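Buying a Service Means Buying Its Limits

Opinion

3/19/18

The Vestunano tabletop service has been on offer to small packing and catering firms since December, and it has attracted the kind of attention that usually goes to much larger systems. The terms are simple. A customer sends in a handling task, the supplier sets up two arms over a bench in its own workshop at Brendthorpe, and after a trial period the customer receives a working routine and a price for installing it. No customer has to hire a programmer. No customer has to buy an arm before knowing whether the arm can do the job.

This is a sound idea, and the position taken here is in favor of it. The approval comes with conditions, and the conditions concern the contract more than the machinery.

Small firms have been poorly served by the automation trade for a long time. A bottling line with one product and a steady volume can justify a custom machine. A business that fills gift trays, table sets or mixed orders cannot. Its work changes with the season and with the customer. The items are awkward, the runs are short, and the person who does the packing makes dozens of small decisions in an hour without noticing them. Suppliers have tended to look at such work, quote a figure meant to discourage, and move on.

Vestunano quotes $697 for the first assessment. For that sum the customer gets a written report, a set of trial recordings and a plain statement of which steps the arms can perform. The closest rival, the bench kit sold by Pelkonen, costs less at the start but leaves the customer to do the setting up. A kit of that kind suits a technical college or a firm with an engineer on the payroll. It does not suit a business whose most technical employee looks after the label printer.

The assessment is therefore good value, provided that it is read correctly. A report that says a task is possible is a report about one bench, one set of objects and one period of testing. It should be treated in the same way as a sample from a cloth merchant. The sample may be honest in every thread, and the buyer must still ask about the whole roll.

Three points in the present agreement deserve revision.

The first is the meaning of a completed attempt. The standard terms speak of 153 trial attempts for each task, and the report gives the share that were completed. Nowhere do the terms say who decides what completion means. If a bottle is placed upright but turned with its label to the wall, a laboratory may be satisfied and a shop will not be. The customer should write the test, in ordinary language, before the trials begin. The supplier should sign it.

The second is the treatment of human help. In any trial of this sort a member of staff will sometimes straighten an object or restart a movement. There is nothing improper in that. The report, however, should say how often it took place. A routine that needs a hand once in a morning and a routine that needs a hand every few minutes are different products, and they should carry different prices.

The third is change. The current price covers a fixed list of objects. A new bottle shape or a different tray counts as a new task and is charged as one. For the firms most likely to use this service, new shapes are a normal part of the year. Malier, which offers a similar arrangement for bakery goods, allows its customers a number of substitutions within the original fee. Vestunano should do the same, and it can afford to. The hard part of the setup is the bench, the arms and the general method. Swapping one container for another of similar size is a modest addition.

It is also fair to ask whether two arms are needed at all. The supplier makes much of the second arm, and the price of installation rises by 35 percent when it is included. For many tasks one arm would be enough. Moving single items from a box to a belt is one-arm work, and a customer who is sold a second arm for that purpose has been sold too much.

Loading and unloading a carrier is another matter. A carrier is light, it has openings only slightly larger than the things that go in it, and it shifts when it is touched. People deal with this by steadying it with one hand and moving the bottle with the other.
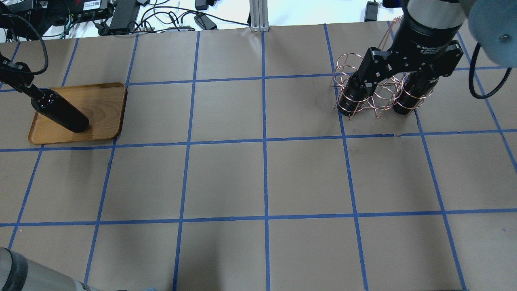
The case for the second arm is strongest in work of this type, where one object has to be kept under control while another is handled. Buyers should ask the supplier to show the task both ways and to give the results of each. If the single arm does nearly as well with a simple clamp on the bench, the clamp is the better purchase.

A further question is the setting in which trials are held. A workshop bench can be prepared with care. Light can be kept even, and objects can be returned to known starting places. A packing room offers none of this. Boxes arrive late, the table is shared, and a tray may be set down wherever there is space. The supplier now offers 13 days of support on the customer's premises after installation. That period is too short for a seasonal business, which may not meet its real workload until months later. Support should be divided, with part of it held back for the first busy period - and the customer should choose when that is.

Staff should be brought into the matter early. The people who pack by hand know which items tip over, which trays warp and which orders cause trouble. Their knowledge belongs in the task description. A firm that sends in only its easiest product will receive an encouraging report and an unpleasant surprise.

None of these objections should prevent a small firm from applying. The fee is moderate, the report is clear, and the supplier has been willing to state in writing that some tasks are beyond its equipment. Firms that use the service should bring their own definition of success, ask for the record of human help, and leave the installation agreement unsigned until substitutions have been settled.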